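Storing Vanilla and Citrus Extracts at Home
By Gudrun Hagedorn
April

Alcohol-based extracts lose aroma through the cap more than through the glass. Tighten the cap after each use and wipe the threads first, as dried sugar holds the seal open. Keep bottles upright in a closed cupboard, away from the range.

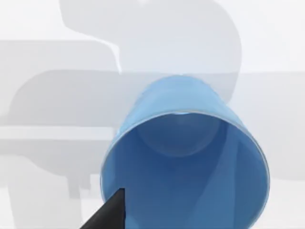
Image: Grarkeo Kitchen Desk

Citrus oils fade sooner than vanilla. Buy lemon and orange in 2-ounce bottles and write the opening month on the label. Replace them after 11 months. Vanilla keeps longer, but smell it before a large batch.

Do not refrigerate vanilla extract. Cold can turn it cloudy, and it gains nothing in shelf life.

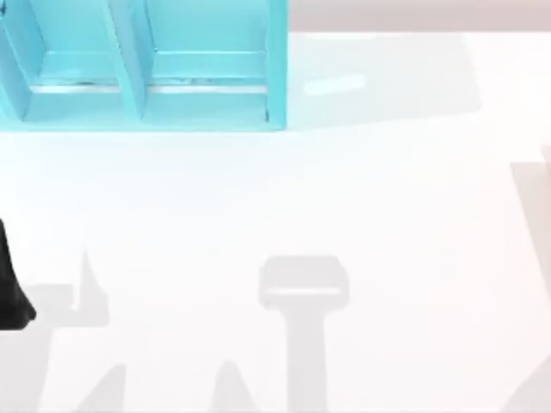
Haris Gondal writes that his almond extract went flat in a cupboard over the dishwasher and that a bottle from the same case, kept in the pantry, did not.

For baked goods, add extract to the creamed butter. The fat holds the flavor in the oven.

Related
Measuring Small Amounts of Syrup
Grinding Whole Nutmeg
Freezing Citrus Zest

Contact | © Grarkeo | Back to top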